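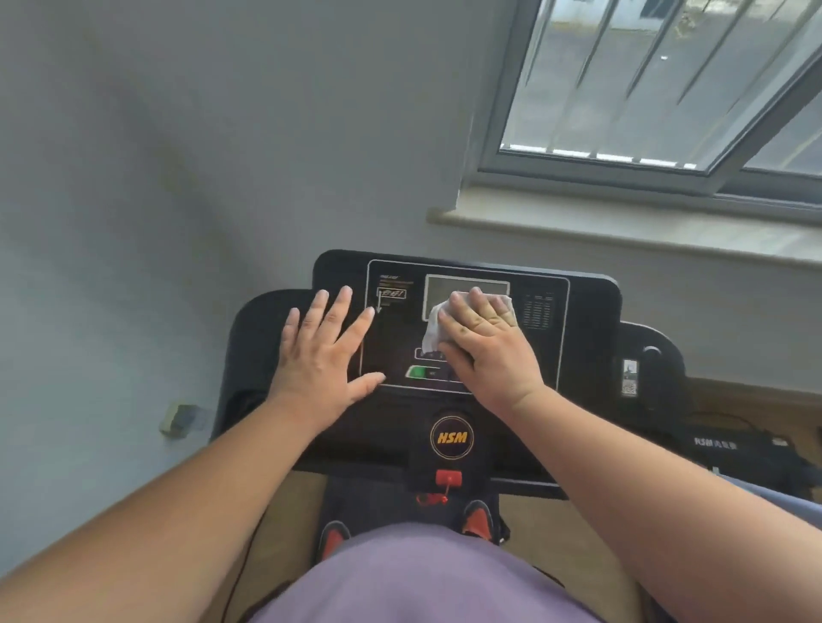
Fenley Fitness Rooms
Minutes of the equipment planning meeting, April

Held in the upstairs office, starting at 2 pm
In the chair: Cristóvão Seixas
Also present: the operations manager, the cleaning lead, the bookkeeper, the front desk supervisor, the maintenance technician and, for item 4 only, the sales contact from Detau by telephone
Apologies: the evening duty manager, who sent written comments, and these were passed round before we began

1. Welcome and notes of the last meeting

Cristóvão thanked everybody for coming in on what was for several people a day off, and said he was sorry about the radiator. The notes of the last meeting were agreed with one correction: the spare drive belts were ordered by the maintenance technician and paid for out of the repairs budget, and had been put down by mistake under new equipment. The bookkeeper had already moved them across.

2. Matters arising

The door closer on the changing room corridor has been replaced and everyone is very pleased with it. The question of the vending machine was held over again.

The operations manager reported that the list of cleaning jobs asked for last time was now finished, and handed out copies. It goes room by room and sets down each job, how often it is done and who usually does it. There was a good deal of appreciation for this, as it must have been a long slog to put together, and it was used all the way through item 3.

3. What we would want a machine to do

The cleaning lead took us through the list. Floors come first in terms of time, then the mirrors, then the machines themselves. Floors are done early, before the doors open, and again in the quiet part of the afternoon, and the open areas are mostly straightforward. The awkward part is close in by the treadmills, where there are cables, handlebars and sometimes very little room between the machine and the wall.

She then spoke at some length about the consoles, and it was felt that this ought to be written down properly, as it bears on what we buy. Consoles are wiped by hand with a cloth, and whoever is doing it will generally steady themselves with one hand on the panel and work round the display with the other. It wants a light touch. The printed labels on the older panels will wear if they are scrubbed, the buttons can be set off by leaning on them, and the safety key has to be left as it was found or put back. She said she can have a new starter doing it nicely by the end of a first shift, but that she would be nervous of handing it to anything which could not feel how hard it was pressing.

The maintenance technician agreed and added that moisture getting in round the buttons was the thing he worried about most. He would like any machine that goes near a console to use a cloth that has been dampened beforehand, with no spraying at all. Cristóvão asked for that to go into our requirements word for word, and it has.

The front desk supervisor asked whether members would mind a robot working while they were exercising. Opinions varied. The evening duty manager's written comments were that people would be charmed by it for a week and would then want it out of the way, and there was some laughter at this, though also a fair bit of nodding. It was agreed to plan on the basis that any machine works outside opening hours to begin with, and to look at the quiet afternoon spell later on.

Agreed: the requirements will be split into two parts, floors and consoles, and suppliers may offer for either or both.

Action: operations manager to write up the two parts and send them round.

4. Floor machine – Detau

The sales contact from Detau joined by telephone and was very patient with our speaker, which kept dropping out. They are offering a self-driving floor scrubber with its own charging dock. It maps the rooms when it is first set up and then follows a plan we can change ourselves. The dock needs a socket and a water point within reach of each other, and the operations manager pointed out that at present the only place with both is the cupboard behind the studio, where the mats live. Somebody will have to find a new home for the mats.

The bookkeeper asked what was covered by the yearly service charge and was told that it includes the visit and the software but leaves out brushes and squeegee blades. She asked for the price of those to be sent in writing, with an honest guess at how often we would be changing them, and this was promised.

The maintenance technician asked what the machine does when it meets a cable on the floor. The answer was that it will treat a thick one as something to go round and may try to drive over a thin one. He felt, and the meeting agreed, that we should tidy our cables whether or not we buy anything. Some are trailing where they needn't be, and clipping them to the skirting is cheap and can be done by us.

Detau are willing to lend a machine for a trial of 15 days. We would pay for delivery and for the brushes and nothing else. Cristóvão thanked the caller very warmly, and the line was closed.

Agreed in principle to take up the trial, once the cables are clipped and the cupboard is clear.

Action: maintenance technician to clip the cables. Front desk supervisor to find a place for the mats, and to let the yoga teachers know before they are moved and not after, please.

5. Console wiping – Kason

The operations manager had been to see the Kason machine at their workshop and gave us a lively account of it. It is an arm on a wheeled base, with a soft pad that takes an ordinary cloth, and it is shown where to wipe by a person guiding the pad over the surface by hand. She had a go herself and found it easier than she had expected. It wiped a flat desk beautifully. It was slower and more hesitant on a curved handlebar, and she had not been able to try it on a treadmill console, as they had none there to try it on.

There was a long and good-natured discussion. The main points were these.

The base is wide, and in the two narrower rooms it would not get up alongside the machines at all. It would have to work from behind, reaching over the belt, and Kason were not sure of the reach.

Our consoles are not all alike. The maintenance technician has seven different panel layouts on his list, and each would have to be taught separately. The bookkeeper wanted to know whether the teaching was charged for. The operations manager believed the first few were included in the price but will check.

A person would still have to load clean cloths and take away the used ones. The cleaning lead said that was fair enough, but she would like it counted when we work out the hours saved, as small jobs of that kind have a way of disappearing from the sums and turning up again on her rota.

She also asked, on behalf of her team, what it would mean for their hours. Cristóvão said he was glad the question had been put plainly. Nobody's hours are to be cut as a result of either purchase, and time freed up will go on the mirrors and the changing rooms, where we have been behind since the winter. He asked for this to be recorded and said he would be happy to come along and say the same thing to the team in person.

Agreed: no order to be placed with Kason for now. They will be invited to bring the machine here and try it on our own consoles, with the cleaning lead choosing which ones.

Action: operations manager to arrange the visit and to ask about teaching charges, reach and insurance while the arm is on our premises.

6. Budget, and whether to lease

The bookkeeper had prepared a sheet comparing purchase with leasing through Rebelo, who already handle our photocopier. Buying the floor machine outright would use up most of what has been set aside for new equipment this year and leave very little for the rowing machines, which are getting tired. Leasing spreads it out, and costs more by the end. She has also set out a line for things that are easily forgotten: brushes, cloths, the plumbing for the dock, and the paid time of whoever looks after the machine.

Her own preference, which she stressed was only hers, was to lease the floor machine if the trial goes well and keep the purchase money whole until we know where we are with Kason. Cristóvão was inclined the same way but wanted to see the early return terms first, having been caught out once before over a water cooler.

The maintenance technician put in a word for the treadmills. We have 17 of them, and he would be sorry to see the servicing money nibbled at to pay for robots. It was confirmed that the servicing budget is separate and will stay as it is.

Agreed: no decision on lease or purchase until after the Detau trial.

Action: bookkeeper to get the full terms from Rebelo, including early return, and to add the brush prices from Detau to her sheet when they arrive.

7. How we will judge the trial

The cleaning lead will keep a daily note of how long the floors take with the machine and how long is spent helping it, along with anything missed or needing doing again. She asked for one normal week to be recorded beforehand so that there is something fair to compare it with, and everybody thought this very sensible. Whoever opens up on Sunday will need to be shown how to stop the machine and how to push it by hand, as there is only one member of staff in the building at that hour.

Action: cleaning lead to draw up the note sheet. Operations manager to ask Detau for a short instruction card to go by the dock.

8. Any other business

The front desk supervisor mentioned that the cloth delivery was short again. Cleaning lead to ring the supplier.

The radiator in the office will be looked at by the maintenance technician when he has the cables done.

Cristóvão thanked everyone once more for their time and for the flapjack. The next meeting will be fixed once Detau have confirmed a delivery date.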